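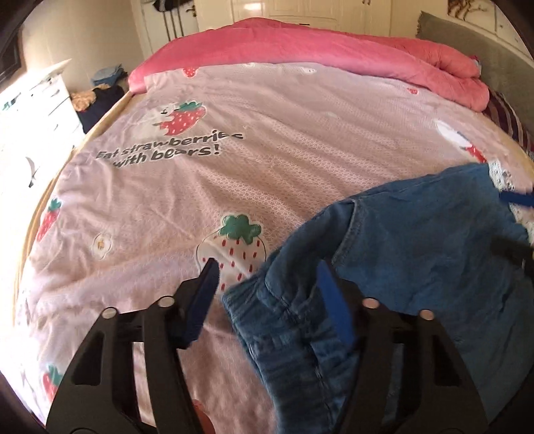

Storkby duvet cover in pale pink, on a bed, with blue denim on top.

Search products, rooms, ideas
Sign in Basket (0)

Bedroom > Bedding > Duvet covers > Prints for people who have stopped apologizing

Storkby Duvet Cover, Strawberry Bear

Most bedding wants you to feel calm. It comes in oatmeal, or in a gray named after a wet rock, and it expects you to buy a candle to go with it. The Storkby has a white bear hugging a red strawberry and the words "Eat strawberries with bears!" printed on a slant in dark gray. It has an exclamation mark. We asked the design department at Nonda whether the exclamation mark was necessary and were told that it was.

The background is a pale pink with a fine white honeycomb pattern over it, which you may not notice until you are lying face down on it on a bad morning. Strawberries are scattered across the cover in several sizes, from tiny to frankly oversized. The biggest ones are pale with a red outline and red seed dots. There are more bears, too. Some are bold and some are so faint that you find them weeks later.

We are often asked if this is a children's print. It is sold in a double, so draw your own conclusions. Children do like it. So do a surprising number of adults who told us they were buying it for the guest room.

What it's like to live with

The cotton is woven for us by Aydoğan, who also make our plain sheets and have been very polite about the bears. It is a midweight cloth, smooth without being slippery, and it gets softer with washing. It starts out a little crisp. If you like your bedding to feel like an old T-shirt on the first night, wash it a few times before you put it on, or lend it to a teenager.

It creases. We could call this a relaxed finish, and the first draft of this page did. You can iron it if you are the kind of person who irons a duvet cover, and we would like to meet you. The rest of us shake it out while it's damp, hang it straight, and let the bears sort themselves out.

A word about using the bed as a closet. Everybody puts their jeans on it. The cover stands up well to being a shelf for clean laundry, but new dark denim can rub off on pale fabric, and pale pink is not a forgiving color in this respect. Wash new jeans a couple of times before you let them lie around on the strawberries. Zippers and rivets should be closed or facing up if you plan to drag the whole pile off in one go, as we all do.

Closing it

The bottom edge fastens with hidden buttons. There are more than 20 of them, which sounds like a lot until you have woken up at the wrong end of a duvet cover with your foot in it. The last model had snaps, and the snaps had opinions. Buttons are slower but they stay shut. Inside the top corners you will find 2 ties to hold the comforter in place. Use them. A comforter left to itself will go to the bottom of the cover and roll up there like a hibernating animal.

Washing

Machine wash warm, inside out, with the buttons done up. If you leave them undone, the cover will swallow every sock in the load and you will be blamed.
Tumble dry low or line dry. Strong sun will fade the red first, and a faded strawberry looks more like a turnip.
No bleach. Warm iron on the wrong side.
Real strawberry stains: cold water, right away, and then the normal wash. We did print an instruction to eat them on the thing, so we feel partly responsible.

Goes with

Himeck fitted sheet, white or cherry. The white is sensible. The cherry is a lot – we like it.
Himeck pillowcase, plain, sold singly.
The Storkby pillowcase has the strawberries and no slogan, so you won't wake up with lettering near your face.

In the box

1 duvet cover, folded around a card that tells you everything on this page in smaller type. Comforter, sheets and pillows are sold separately. Bears are included.

Item no. 21 in the Storkby range
Fits: double comforter
Closure: buttons
Ships in: 2 working days, slower in December, when the whole country decides it needs bedding

Returns

Send it back unwashed in its wrapping and we'll refund you. Please don't send it back because your partner has seen it. We have tried to come up with a policy for this and the best we can do is store credit.

Product page last updated 16/10/2018

© Nonda Home Textiles | Contact us | Delivery and returns | Back to top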